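Line Bench Helpers and Sorting Participants Wanted
Wakstead, ground floor, the conveyor room
Posted by Mercy Rashidi

Short version first as I have to get this up before lunch. We need people for the bottle and bin work starting in January. Two kinds of spot open, one paid by the hour, one paid by the session. Read both, pick one, don't apply for both please, it makes a mess of the list.

1. Bench helper (part time)

Mornings mostly. 8:30 start, done by 1. You look after the belt and the table it stands on. Put bottles out, take bottles off, wipe down the belt, empty the bins, keep the packing shelf stocked. Light lifting only. Standing most of the time, there's a stool but you won't use it much.

Pay is 373 a week for the morning shift, paid at the end of every second week through Kaijage, who do our payroll. Timesheets go to Kaijage too, not to me. People keep sending them to me.

2. Sorting participant (by the session)

Come in, spend two hours at the bench, go home. You place items on the belt the way you'd do it at your own kitchen counter or at the recycling, and fill in a sheet after. 43 per session, max two sessions a week. No experience needed and we'd kind of prefer you didn't have any.

We have room for 43 participants this round (yes same number as the pay, confusing, sorry).

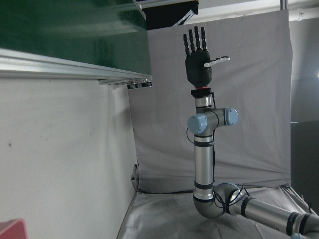 Do I need to have worked on a packing line before?

Previous line work helps for the bench helper spot but isn't required for either one. Training takes one morning and is paid at the regular rate.

What you'd be handling. Drinks bottles, mainly. Juice bottles, the clear plastic kind with screw caps. Some full, some half, some nearly empty. Also tubs, cartons, and a few boxes later in the round when the Vidau order comes in. Nothing sharp, no glass, nothing heavier than a full bottle.

The order of things on a normal morning:

Wipe belt, wipe table, check both rails for sticky spots
Bottles out of the crates, caps checked
Labels facing whichever way the sheet says that day
One item on the belt at a time unless the sheet says different
Leakers into the sink, never the bin
Bins emptied at 10:30 and again at the end

Caps matter more than you'd think. A loose cap on a juice bottle means orange syrup down the side rail and then everything after it sticks. We went through 400 wipes in one month last round. Please just check the caps.

Belt speed is set by whoever is leading the shift. Don't adjust it yourself even if it feels slow. If it feels fast, say so. 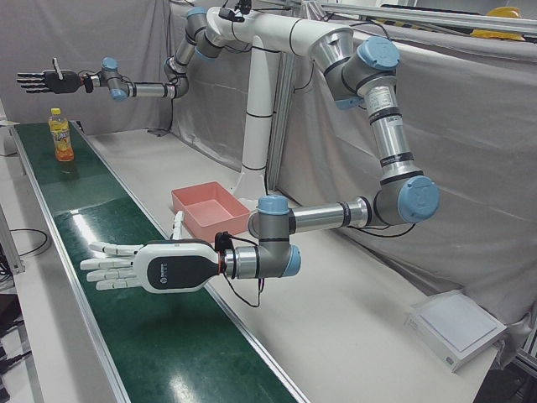 Labels, a bit more on that since people asked last time. The sheet will say front, side or back. Front means the big printed part faces you. If a label is peeling, set that bottle aside on the shelf and take another, and note it in the comments box. Dont try to press it back on.

What to wear. Closed shoes, hair tied back, sleeves that don't hang. Rings and bracelets off. We have aprons in three sizes. Gloves if you want them, the thin ones, they're in the drawer under the sink. Bring a sweater, the room runs cold until 10 or so.

Breaks are 15 minutes, paid. Kettle and fridge are down the hall. No food at the bench, and don't drink the stock! It's been sitting out and some of it is refilled.

Also part of the bench helper job, a weekly tidy. Cables under and around the tables, spare bins stacked, crates back to the loading door. You won't be asked to unplug or plug in anything, just to keep your own stuff clear and tell the shift lead if something's loose or in the way.

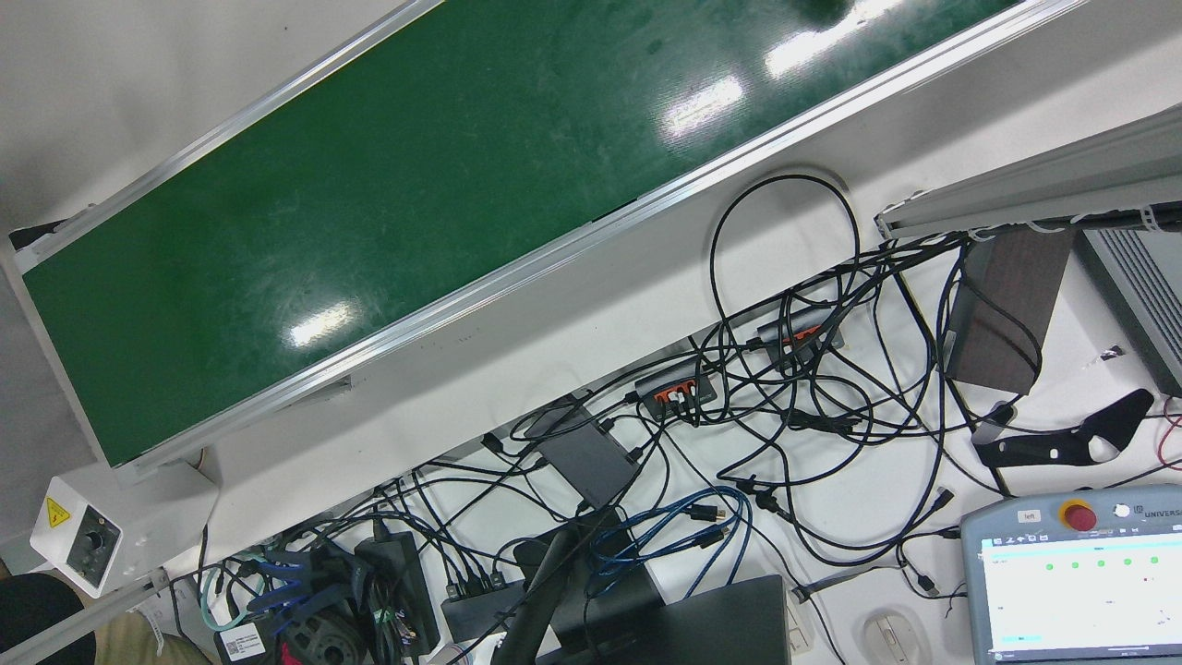
Who do I tell if I can't make my shift?

Call or text Halima Wanyama before 7:30 that morning. Her number is on the welcome sheet. Email is too slow for same day changes.

Missing one session is fine. Miss two without telling us and the spot goes to the next person on the list, there's usually a list.

Bins. Rinsed bottles go in one, caps in another, anything you're unsure of in the third. The tags on the wall tell you which is which that week, becuase it does change. Rinse the bins themselves at the end of shift and leave them upside down on the rack. If a bin is cracked it goes out by the loading door for Grallum, they take them back.
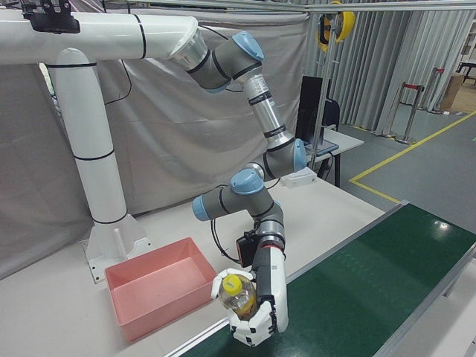

Pouring out comes last. Anything left in a bottle goes down the big sink with the tap running. Squash nothing, we reuse them.

You should be 18 or over, OK with repetitive work, and able to get to Wakstead on your own. Bus stops right outside. Parking is limited, bikes can go in the side hall. Step free entrance on the left of the building, and the table height can't be changed but we can sort out seating, so ask.

To apply, send your name, a phone number, which spot you want and which mornings you can do. No resume for the session spots. For bench helper a few lines on past work is plenty. Paper forms are at the front desk, hand them in there before 4 pm.

Halima is calling people back in the order they come in. If you took part last round you can apply for bench helper but not for sessions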